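Home / Food / The long, slow bread of Zoltville

There is a bakery in Zoltville that opens at 7 in the morning and is very often sold out by 8, and if you have ever stood in the line on a Friday in February, stamping your feet and chatting with whoever happens to be in front of you, you will know why people put up with it. The rye is that good! It is dark and sour and a little sticky in the middle, and it keeps for a week in a paper bag (ours has never lasted that long).

Teemu Kallio learned it from his grandmother, who baked twice a month and hung the loaves on a pole in the attic. He still uses her way of doing things, more or less, though he has moved the whole business down to a cellar on Istik Street and now bakes 60 loaves a night. The starter is fed at supper time and again before bed, and the dough rests for hours longer than any sensible cookbook would tell you.

"My grandmother would say I rush it," he told me, cutting me a heel of the loaf and pushing the butter across the counter.

Rogelio Cabanatuan, who has shared the ovens with him for 30 years, makes the sweet rolls, and the two of them still argue over the radio. I asked which of them usually wins. Teemu said he did, and Rogelio turned the music up. I bought two loaves and a bag of rolls, and ate most of the rolls on the walk back to the car.

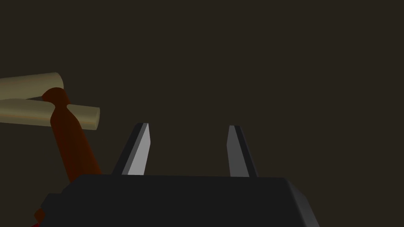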